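Interior Furnishing Basics, Unit 9: Window Treatments for Living and Sleeping Rooms
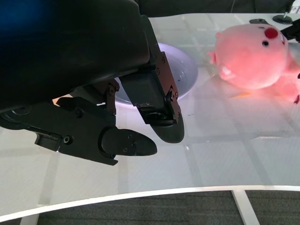

Should curtains reach the floor?
In most living rooms they look best when the hem just touches the floor. Sill-length curtains are fine in kitchens, or wherever a radiator sits under the window.

Measuring
Measure the width at the top, middle and bottom of the window. For a blind inside the recess, use the smallest figure. For curtains, measure the rod, and leave out the finials. Total fabric width should be 2 times the rod width for a pencil pleat heading. Flat tab tops need less.

Rod height
Low rods make a ceiling feel lower. Go halfway between the window frame and the ceiling if the wall allows it. Check for a concrete lintel before drilling.

Lining
Unlined: light rooms, casual look, fades faster.
Standard lining: hangs better, protects the face fabric.
Blackout: bedrooms. Adds weight, so check the bracket rating.

Color and pattern
A large pattern needs extra fabric for matching the repeat. Plain curtains close to the wall color make a small room look calmer. Take the sample home and look at it in daylight and again under the lamps.

For Wednesday
Read the Szekeres handout on headings. Bring the measurements of two windows at home and a sketch of each. Swatches from the Grilus and Trostus books are in the sample drawer; please return them to the right book.

Sombat Paisan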